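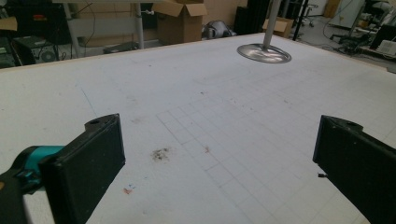

Buying a second-hand table: questions we get asked

Last updated February 13, 2019

Is second-hand always better value than new?

No, and be wary of anyone who says so. A used table is better value when the seller has priced it as a used table. Plenty of them haven't. We regularly see ten-year-old dining tables listed at 74 per cent of the new price with "hardly used" in the ad. Add the cost of a van and a tin of finish and you may as well have gone to the shop.

The ad says solid timber. Can I believe it?

Not until you've looked underneath. Sellers often repeat whatever they were told when they bought it. Check whether the grain on the top carries through to the end. If the pattern stops dead at the corner, you're looking at a veneer or a printed surface. Neither is a crime, but you shouldn't pay solid timber money for it.

A strip of real wood along the edge tells you about the strip. It says nothing about what's behind it.

Are white tops a bad idea?

They show everything, which some people count as a fault. I'm not so sure. On a dark top you find the damage after you've got it home. Light scuffs on a white surface are mostly cosmetic and some will come off with warm water and a drop of dish soap. Try that before you spend anything on a restoring product. Most of the ones I've tried did very little that the soap hadn't already done.

Swelling near a join is another matter. Once water has got into the board it won't go flat again, whatever the forums tell you.

What about "restored" tables from dealers?

Ask what was done. Sanded back and refinished is real work. A wipe of coloured wax is not, and it can hide a split for just long enough. The dealers along the Pavbridge road vary a lot on this. Some will turn the table over for you without being asked. If one won't let you turn it over at all, go home.

Do I need to measure?

Yes. Measure the doorway, the hall and the turn on the stairs, and then ask whether the legs come off. "Should do" is not an answer. You also want 74 centimetres or so from floor to tabletop if you're using ordinary dining chairs. Old tables can be lower than you'd think.

How do I test for wobble?

Press on each corner in turn, then push the whole thing sideways at the top. Rocking might just be the seller's floor. Sideways sway is usually loose joints, and "it only needs a screw tightened" is something I've heard at least 12 times and believed 3.

Is the November market at Drostcombe worth the drive?

It's fine. The talk about bargains is overdone – by the time most of us get a park, the good pieces are gone. Go for the range and don't expect much movement on price.

Should I pay a deposit?

I wouldn't go past $20 on something I hadn't seen, and I'd rather pay nothing. A seller with three other buyers on the way can sell it to one of them.

Can I get my money back if it's faulty?

From a private seller, don't count on it. From a business you may have some rights, depending on where you live and what you were told. Keep the ad – take a screenshot before you go, as listings have a habit of changing.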